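02/09/2020

Finally got to the rules today! I've been itching to write ours down since July, and Urszula Adamczyk gave me the whole afternoon for it. Simemari was already running when I came in, same grassy ground as always, and I pulled up the wrist view and started making notes in the blue notebook (the Moleo one, nearly full).

Rule one is the one I care about most. The gripper's camera view gets saved with every run, even when the gripper itself takes up nearly all of it. Teodor Tomaszewski used to throw those out as useless. I love them. You get the edge of the housing and whatever the grass is doing behind it, and if the model has been swapped or scaled wrong you have something to check against. 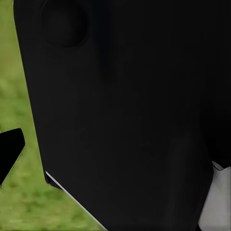
Gripper close up in the sim, grass behind.

Rule two came out of a long and very happy argument with Jasmina Mladenović over lunch. She wants contact written down separately from grasp. A finger against a surface is contact. A grasp is only a grasp once the object has been lifted and kept for 3 seconds, and until then it goes in the log as contact and stays there. I held out for a while and then gave in completely — she's right, and half our old Vimeck numbers would have been easier to read if we'd done it from the start. There are 3,674 runs in that folder. I'm not relabeling them tonight.

We tried the wording on the yellow ball, the one with the red dots and the blue zigzag. I'm so fond of that ball. The pattern lets you see a turn right away, which a plain one never would, so I've put in a line that any round object must carry markings. With a black finger on either side of it, Jasmina and I both wrote "contact" without looking at each other's page. That made my day.
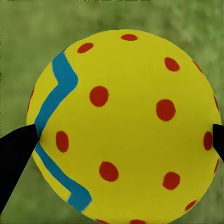 Still to settle

Whether a run under 40 frames counts at all. Tadeusz Szewczyk says no, I say keep it and flag it.

Who signs off on a rule change. I'd like two people, one of them not from our room.

Ask Urszula if the Marciniak people want the draft before or after we clean it up. Also buy a new notebook.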